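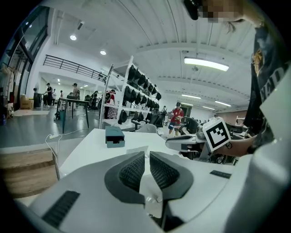
The big room at Deretberg, with the white shelving in the middle.

Our new shared workroom at Deretberg is open, and I've been happily camped out in it! We moved over from the old Cadon building in September (421 boxes, my back remembers every one), and the extra floor space is wonderful. You can still find some cardboard over by the far wall, so bring a box cutter if you've got one. 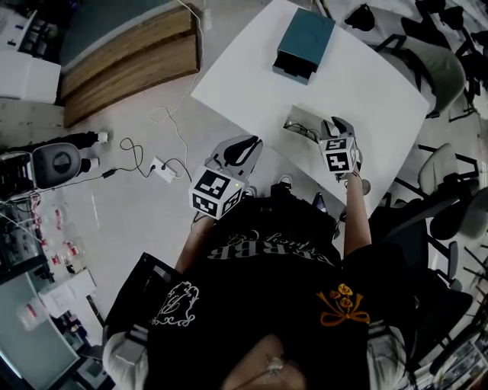 The teal box on the white table, with the cables tucked in the middle.

Tímea Somogyi picked the tables from Leckie, and I love that the cords have somewhere to go now. The whole fit-out came in at 1,023 square feet of usable space, with room for 20 of us on a busy day.
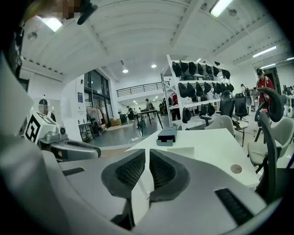
Storage was my big worry, so I bugged Tímea about it all summer. She ordered the racks through Flostura and I take back every grumpy email. The white metal one behind the table has three rows of black fabric things on it, and there are office chairs right beside it if you need to sit down and sort. Sign-up for table time is at the front desk, and members get first pick.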